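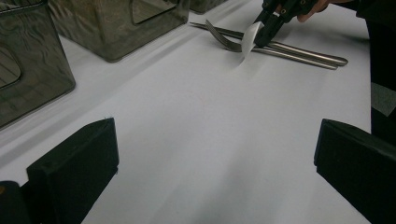 My foundation match has been off for most of a year, and I finally spent a weekend working out why. The shade is Durasia 2 Neutral, the one I was given at the Feltmont counter, and it looked correct there, correct in my bathroom and distinctly peach in the car. I had blamed oxidation. The real variable was the light, plus everything the light touched on its way to my face. Surfaces matter more than I had assumed: a white sheet over a tabletop throws back a fairly even, uncoloured fill, while a translucent smoky plastic container, of the kind with a handle opening cut in the side, takes the edge off any colour you try to judge through it. I used to assess my bottles without taking them out of tinted storage. I don't now.

The setup was basic. I swatched three shades along the jaw and the inner forearm: the 2 Neutral, the Durasia shade with the olive base, and an old Ekpo skin tint as a control. Each stripe was a single pump spread thin with a clean finger and left for ten minutes before I looked at it. Ten minutes is long enough for the volatile silicones to flash off and for the film to settle to its final colour. Judging a wet swatch is a waste of product.

The bathroom has a 3,000 K globe over the mirror. Under it, all three shades looked acceptable and the 2 Neutral looked best. Warm light is short on blue, so the difference between a peach base and an olive base gets compressed and everything drifts toward the same golden average. Swapping in a 4,000 K globe separated them straight away. The neutral went pink at the edges, the olive sat closer to my neck, and the Ekpo tint looked slightly grey, as it always has in photos.

Colour temperature is only half of it. The figure I should have been checking is the colour rendering index, printed in small type on the side of the box if the manufacturer bothers. A cheap globe can be the right temperature and still have a hole in the red end of the spectrum, and red is where skin keeps most of its information. My old globe had no rating on it at all. Its replacement is marked 95 and cost a few dollars more.
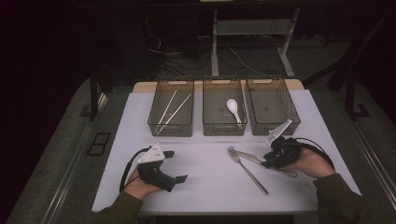 Adaptation is the other problem. Your visual system corrects for whatever light it has been sitting in, and it corrects hardest for objects it already knows. Look at a white soup spoon in a smoky-brown bin and you will still call it white, even though the plastic is shifting everything you see through it. Your own face is the most familiar object you own, so it gets the same generous treatment. I now wait a couple of minutes after changing rooms before making any call, and I compare jaw to neck instead of jaw to memory.

For a daylight reference I stood side-on to the north window on an overcast morning. The meter app on my phone gave 1,272 lux at cheek height. I would not trust the app for anything serious, but it is repeatable, and repeatable is what I needed. Direct sun was useless. It blew out the high points of the face and made every formula look like it had too much slip.

The result at the window agreed with the 4,000 K globe and disagreed with the store. Olive base, one step lighter than I have been wearing – which also explains why I kept reaching for more powder to knock the warmth back. 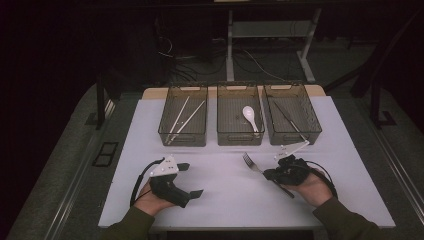
Powder complicates the reading, so I repeated everything with it on. I used the Lomia translucent, pressed in with a puff and not swept. It lifted the depth of all three shades by a small amount and muted the olive slightly. Nothing changed order. If you use a tinted setting powder, test with that on from the start, or the match you arrive at will be for a face you never wear outside.

Then came wear time. I left the olive on one side and the neutral on the other and checked them again at hour six by the same window. The neutral had deepened a little around the nose, so there is some oxidation going on, just far less than I had been claiming. The olive held its colour but broke up on the chin. That could be the moisturiser underneath. I will rerun it in February over a plain gel, when the humidity is at its worst and any weakness should show.

I still have most of a bottle of the 2 Neutral. Mixed one to one with the olive it gives a usable colour, provided both are shaken first. The pigments settle at different rates, and my first attempt came out streaky. I have marked the ratio on a strip of tape on the cap.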